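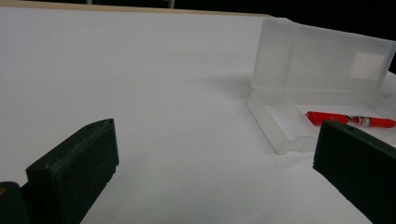
*Red marker in a frosted box, lid open, gripper in front of it.*

I keep a running page on one question: can a machine do the small chores of a house or a shop yet? I mean the dull ones, like putting the pens back in the box and closing the lid. I started the page in March after an argument with Gerrit Van der Linden, who runs the packing benches at Kuipers and thinks the answer is "no, and not soon." I think the answer is "some of it, slowly." We have both changed our minds a little since then, in opposite directions.

Boxes with hinged lids are a good chore to look at. A person picks up the marker, lays it in the tray, flips the lid over and presses until it clicks. It takes a few seconds and no thought. For a gripper with two fingers it is a string of separate jobs. The marker is round and rolls. The tray is shallow, so the fingers have to come down close to the rim without hitting it. The lid is thin and wants to swing back, or it drags the whole box along the table.

Frosted plastic makes it harder. On a white table the tray floor is nearly the same color as the surface around it, and the front rim is the part that shows up best. The red marker is easy to find. The box it belongs in is harder. Gerrit says his own packers complain about the same thing with clear blister trays under bright lights, so I don't hold this against the machine.

The method I have the most hope for is the plain one, where people do the chore themselves with the same kind of gripper the machine will use, over and over, and the machine learns from the recordings. It is slow work. The set I have been reading through this spring has 2761 tries at simple table jobs in it, and plenty of them are clumsy. I think the clumsy ones are useful. A machine that has only seen perfect lid closings won't know what to do when the box slides.
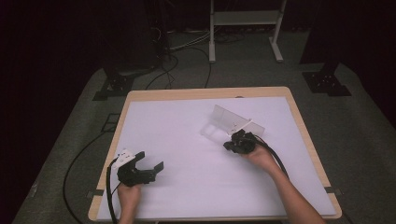
*Two hands, two grippers: the left open, the right closed against a clear plastic piece.*

Two-handed work is where I expect the real progress. Most chores at home need one hand to hold and one to do. Jars, zippers, folding a towel, peeling tape off a carton. A single arm bolted to a bench can only get so far before it needs a clamp, and nobody wants clamps in the kitchen.

Clear plastic is a problem of its own. The camera sees through it to whatever is underneath, and the edges come and go with the light. People get by on touch without noticing. Most grippers I have read about have very little touch, or none.

Where things stand for now, as far as I can tell:

- Picking up a marker from a clear table: close to solved.
- Putting it in a tray: works most of the time if the tray stays put.
- Closing a light hinged lid: hit or miss.
- Handling bent clear sheet: still mostly a job for people.

Ballen sells a sorting cell that covers the first line of that list, and Skuton has said it will have the second by next year. Neither makes any claim about lids. Gerrit has asked both of them — he would buy one tomorrow if it could close a box.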